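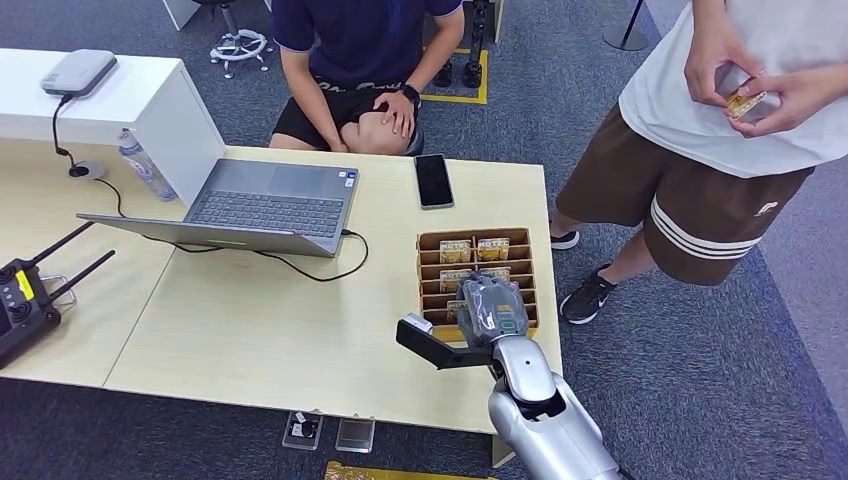 I finally got the big table sorted out in May. It had been bothering me since winter. We use it for everything, so everything ends up on it: laptop, phone, water, whatever came in somebody's pockets. By mid-afternoon there was usually one clear corner left and you had to eat your snack standing up.

The main problem was small flat stuff. Big things have a place or they look wrong, and then somebody moves them. Small flat things slide under other things and stay there. I once moved a laptop and found a receipt from Baidoo that I had already asked them to reprint.

I tried a drawer first. A drawer is fine for a week. After that it's a pile with a lid on it. Then I tried a bowl, which worked for coins and nothing else. After that I gave up for a couple of months.

What got me going again was an organizer with slots. Kidus Tsegaye had one at his old office for mail and said I should try standing things up on their edges. I looked at the Nestex ones online, but they were deeper than I wanted and you would have lost anything short down inside. In the end I went with a plain one in brown, nothing fancy. It goes near the front of the table on the right, where people can reach it without leaning over a keyboard.

The snack packs went in first. We used to keep them in the big bag they came in, and the bag took up as much room as a second laptop. Standing up in the slots they take very little space, and you can tell when you're running low. I put the same kind together in the back row. The lower rows get whatever is left.

I did make some rules for the table, and I wrote them on a sticky note:

Snacks go in upright.
Cables run toward the back.
Phones can be on the table but not in the organizer.
Water bottles stay at the back, near the cabinet.
Anything with no slot by 6 goes in the tray by the door.

The phone rule is the one people argue with. A phone fits in a slot fine. But then somebody calls it, it buzzes against the sides, and the whole thing sounds like a wasp in a box. So phones lie flat on the table.

Cables are still not solved. There's a grommet in the tabletop for the cable that comes down off the cabinet, and it does its job. The laptop is the trouble. Its power cord comes out of the right side and has to loop back around to the left, so there is always a curve of black cable lying across the table. I bought a pack of Sulleron clips for it and they held for three days. I may try the stick-on channel next.

The other thing that needed a home was cards. I had been keeping old hotel key cards in a desk cup for years. They were in there with pens and a tape measure and I only saw them when I was looking for something else. I like the printed ones, the ones where somebody bothered with a design. Most hotels use plain white now.

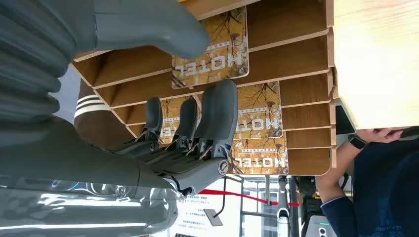
A key card stands up well in a narrow slot. It's stiff, it doesn't curl, and enough of it sticks out that you can read it and get hold of it. My favorite is the golden-orange one with the dark branches and HOTEL in big white letters.

Narrow slots are good for cards and bad for almost anything padded. If you are setting up something similar, I'd measure the thickest thing you plan to put in before you buy. I measured the height and forgot the thickness, and a notebook I meant to keep in there lives on a shelf now.

I also had to stop myself from filling every slot. A full one is hard to use. You can't get your fingers down between things, and when you pull one item up its neighbor comes with it. I took out a few pieces and it got a lot easier to put things back neatly.

I added up the receipts out of curiosity. With the clips, the things I tried and didn't keep, and a Tenex lamp I bought at the same time and have no regrets about, the table cost me $786. Nearly all of that was the lamp and a chair.

Next is the top of the cabinet. The flat white and gray box can stay where it is, but I want to shorten the cable that hangs down the front. I also have to decide what to do with the desk cup, which now has just the pens and the tape measure in it.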